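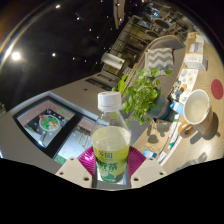
가사 작업 자동화, 어디까지 왔나: 병 하나를 옮기는 문제

음료 병을 잡아 책상 위 다른 자리로 옮기는 동작은 조작 연구에서 가장 흔한 과제에 속한다. 사진의 병은 투명 플라스틱에 흰 나사식 뚜껑이 달려 있고, 아래쪽 절반에 황록색 라벨이 둘려 있다. 라벨에는 "茶" 자가 보인다. 주름진 자홍색 패드 한 쌍이 양쪽에서 병을 물고 있으며, 오른쪽으로 머그와 화분이 놓여 있다. 사람에게는 설명이 필요 없는 일이지만 기계 쪽 사정은 다르다.

Flilmont 팀이 7월에 정리한 내부 시험 결과를 요약한다. 시험 항목은 병 옮기기, 컵 세우기, 책상 닦기, 상자 정리의 4개 작업이다. 학습에는 사람이 손에 들고 조작하는 그리퍼로 수집한 시연 424건을 사용하였고, 평가는 작업별 30회씩 실시하였다. 물체의 초기 위치는 매회 바꾸었다.

병 옮기기는 성적이 가장 좋았다. 실패는 대부분 파지 이후에 발생하였다. 병을 내려놓을 때 바닥면이 책상과 평행하지 않으면 한쪽 모서리부터 닿고, 이 상태에서 손가락을 열면 병이 넘어진다. 투명 용기의 깊이 추정 오차도 여전하다. 라벨이 있는 높이에서는 윤곽이 안정적으로 잡히지만, 라벨이 없는 어깨 부분에서는 뒤의 배경이 비쳐 추정값이 흔들린다. 라벨을 제거한 병으로 조건을 바꾸자 30회 중 성공은 17회에 그쳤다.

컵 세우기는 손잡이 방향에 따라 결과가 갈렸다. 손잡이가 그리퍼 반대쪽을 향하면 접근 경로를 다시 계산해야 하고, 주변에 화분이나 모니터가 있으면 손목이 들어갈 공간이 부족하다. 책상 닦기는 접촉력 제어가 관건이다. 현재 구성에는 힘 센서가 없어 눌림 정도를 손가락 변형으로 간접 추정한다. 얼룩이 남았는지 판정하는 기준도 아직 확정하지 못하였다.

상자 정리는 집기보다 순서 결정에서 막혔다. 작은 상자가 큰 상자 위에 있으면 위쪽부터 처리해야 하는데, 정책이 아래 상자를 먼저 미는 사례가 반복되었다. 종이나 펜처럼 얇고 작은 물건이 섞이면 오류가 더 늘었다.

작업장 쪽 상황은 조금 낫다. Grumuleo의 포장 라인에서는 용기 규격이 고정되어 있고 조명도 일정하다. 같은 정책을 이 조건에서 돌리면 재시도 횟수가 눈에 띄게 줄어든다. 다만 규격이 바뀌는 날에는 시연을 새로 수집해야 하며, 라인 담당자는 이 준비 시간을 도입 비용에 포함해 계산한다. 기존 전용 장비가 잘 돌아가는 공정이라면 교체할 이유가 크지 않다.

현시점의 판단은 다음과 같다. 단일 물체를 집어 지정 위치에 놓는 작업은 감독자가 있는 조건에서 쓸 수 있다. 여러 물체가 섞인 책상을 사람 없이 정리하는 수준에는 이르지 못하였다. 특히 액체가 든 용기는 뚜껑이 닫혀 있다는 전제가 필요하다. 뚜껑 상태를 확인하는 절차는 이번 시험에 포함되지 않았다.

후속 시험은 Quiroga와 공동으로 진행한다. 패드 경도를 바꾼 조건과 내용물의 양을 달리한 조건을 추가하고, 파지 성공과 배치 성공을 분리해 기록할 예정이다. 평가 절차서는 Trollness 저장소의 해당 폴더에 올려 두었다. 초기 위치표의 좌표 단위가 밀리미터로 변경되었으므로 이전 판을 쓰는 팀은 교체하기 바란다.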